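10/22/26
By Giang Hồ

Tabletop set: where the fruit task stands

Collection for the fruit-and-plate task moved to the small white table this month. The layout is fixed: orange plate at the left end with an orange and an apple on it, water bottle toward the far corner. The task label is "touch the orange with the left index finger, right hand idle." An episode starts with both hands in view of the head camera and closes on the operator's stop signal. Joint positions for both arms are logged along with the video, including the arm that has nothing to do.

We record in blocks of 20 episodes. Between blocks the operator changes the contact point on the orange and leaves the plate where it is. Plate position will be varied in the Takholm set, under a separate label, so that the two sources of variation can be told apart in training.

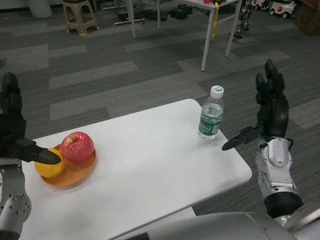 Bianka Kocsis objects to the word "idle." In her view a right hand held up near the bottle is a posture, and a policy trained on these episodes will learn it as part of the task. She would like the label to name the posture, or else the right arm to start from 6 different poses per block, and she asks that no more blocks go to Stirketti until one or the other is settled.

The second option costs less than relabeling. The start poses already exist in the Prerkano configuration and can be loaded between episodes, which adds about 2 minutes to a block. Existing blocks stay in the set with a note in the metadata field. They will be held out of the first training run and added back in the second, to see whether the difference shows up in the right arm's predicted motion.

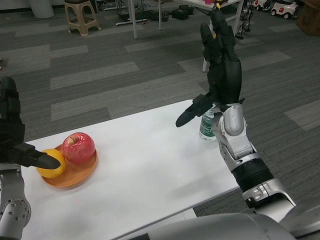
Contact is still marked by hand from the video. The annotator enters the first image in which the fingertip meets the peel and the last before it leaves. Where the apple hides the contact point, the episode gets the code U and skips the timing check. Please don't guess at a value in those cases. Talukder export rejects blank fields but accepts U.

The revised label sheet is in the shared folder. Blocks recorded under the old sheet keep their old numbers.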